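一包一包的面，一格一格的日子

杂志特稿 · 生活版
2024年6月17日

我家厨房的角落里，有一只纸箱子，里面装的全是方便面。每次有朋友来，掀开箱盖都要笑上一阵：你一个写吃喝的人，怎么囤这个？我就老老实实承认，我爱吃，而且一囤就是许多年。小时候家里的方便面放在大衣柜顶上，跟过年的糖果搁在一起，要踩着凳子才够得着。塑料袋子哗啦一响，隔壁屋的人就都知道了，想偷吃是偷吃不成的。那个声音我到现在还听得出来，脆生生的，和饼干袋、薯片袋都不一样（我家里人说这是我瞎讲，可我真的听得出来！）。

这篇稿子原本要写的是夜宵。编辑部定了题目，我也兴冲冲地列了单子，打算从炒粉写到馄饨。写着写着，绕不过去的还是那只纸箱子。四月里搬过一次家，从城南搬到河边的老楼，新厨房比旧的窄了一截，橱柜倒是多出来一组。我蹲在地上拆箱，锅碗瓢盆都好安排，唯独那一堆面，红的、黄的、橙的，摊了满地，怎么放都不顺眼。摞起来吧，袋子鼓着气，摞到第四层就往下滑；竖着插吧，前面拿走一包，后面就全歪了。我在地上坐了一个下午，面没收好，倒是先煮了一包。

后来是在河对岸那家卖收纳用品的小铺子里找到了办法。铺子叫Pellico，门脸不大，进门右手边就是一墙的塑料盒子，高的矮的、透的不透的。我本来想买一套带盖子的，排得整整齐齐那种，店里的人却劝我别急着买盖子，说袋装的东西天天要拿，盖子掀两天就嫌烦了，最后都扔在一边。买几只敞口的就好，颜色最好不一样，家里人一看就记得住哪种口味在哪只里头。这话我听进去了。一只盒子25块钱，我先拎了2只回来，第二个周末又去添了一只。

有了盒子，就得先分。我的经验是，分面这件事要找一张大桌子，把所有的包都倒出来，摊平了看。别在柜子里分，柜子里又暗又挤，分到一半就开始糊弄自己。桌上垫一块垫子，袋子不容易滑，颜色也看得清楚。散开来以后，你会发现自己买东西的脾气全在桌面上了：哪种口味买得多，哪种是一时新鲜带回来的，哪几包压在箱底早忘了。袋子总是东倒西歪，一包靠着一包，几包叠成一堆，急不得，一包一包地捏起来，放下去，也就好了。 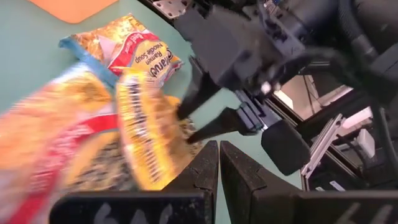
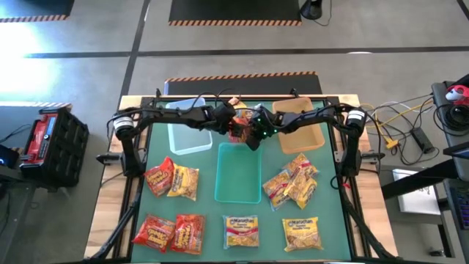
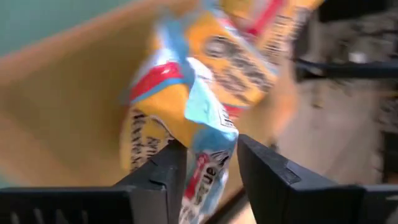 家事与厨房编辑组

分的时候有个小窍门，手要捏在袋子的边角上，别攥着面饼。面饼是经不起捏的，看着硬，其实稍一用力就碎了，等煮的时候倒出来一锅短渣，吃起来总差那么点意思。封口那一条比较结实，拎着封口走最稳当。要是袋子已经皱了、折了，也不用一个劲儿去抚平，先轻轻抖一下，让面饼自己落到底下去，再放进盒子里，它就老实了。

至于怎么分，各家有各家的道理。有按口味分的，有按颜色分的，有按日期分的。我试过按日期，坚持了不到一个月，因为日期印得实在太小，每次都要把眼镜推到额头上去看。后来改成按颜色，红袋子归红袋子，黄袋子归黄袋子，倒是一下就顺了。像Maruchan这种袋子，黄底上印着面条的图案，夹在别的东西里头也一眼认得出来，孩子都会帮忙放。日期的事就用老办法，新买的往后头塞，吃的时候从前头拿，超市的货架也是这么摆的，没什么学问，管用就行。

写这篇稿子的时候，我们在栏目里发了一则征集，请读者讲讲自己家里的方便面放在哪里。原以为回信不会多，这么小的一件事，谁有工夫写呢？结果收到3289封，编辑组的邮箱堵了两天，到截稿前又涨到3717封，我们几个人中午吃着饭都在念信。有一位读者把面放在钢琴凳里，说是为了骗自己多练琴；有一位在船上工作，面袋子用网兜吊着，风浪大的时候整兜面在头顶上晃；还有一位在Zirnusura镇上开旅店，前台底下永远备着一抽屉面，给半夜赶到的客人，热水壶就在旁边，不另收钱。这一封我们念了两遍。

也有来信跟我争论的。有人说，面就该留在原来的大袋子里，拆出来散放是多此一举。有人说敞口的盒子招灰，南方的梅雨天更不行，一定要密封。这两种意见我都觉得有理。我家那栋老楼临河，六月里墙角摸上去都是潮的，所以盒子我没放在地上，搁在柜子的第二层，底下垫了两条木片，让它透一透气。好在面袋子本身是封着的，只要不破，潮一点也不碍事。分的时候记得把每一包翻过来看看，有漏气的、开了缝的，当天就煮掉，别再往盒子里放了。

说到煮，我还是忍不住要多写几句。我们楼下有一家叫Fallahi的杂货店，卖葱、卖鸡蛋、卖豆腐，开到很晚。我的夜宵路线常常是这样的：先打开柜子，看着那几只盒子发一会儿呆，挑出一包，再下楼去买一把葱。水要宽，火要大，面下去以后不要马上搅，等它自己松开，用筷子挑起来透两下风，再按回汤里去。鸡蛋我喜欢最后打进去，关火，盖上锅盖，人站在旁边等着。调料包先放一半，尝过了再说。有的人喜欢加奶酪，有的人加一勺芝麻酱，我试过加泡菜和午餐肉，第二天脸肿了一圈，可是那天晚上是真高兴啊！

碗也讲究。我有一只Muranar的旧搪瓷碗，边上磕掉了一块，烫手，又重，按理说早该换了，可是面盛在里面就是显得多。换成好看的瓷碗，同样一包面，怎么看都像是少了几口。我把这话讲给编辑组的同事听，他们都说是心理作用，然后各自说出了自己那只舍不得换的碗，有缺口的，有裂纹的，还有一只是食堂里多年前的饭盆。

那几只盒子现在用得很顺手。前几天夜里我回来得晚，没开大灯，摸着黑伸手进柜子，靠左边第一只，拿出来一看，正是想吃的那一种。水已经坐上了，窗外有船慢慢开过去，我拆开袋子，哗啦一声，隔壁房间马上有人问：给我也下一包行不行？

我又伸手进去拿了一包。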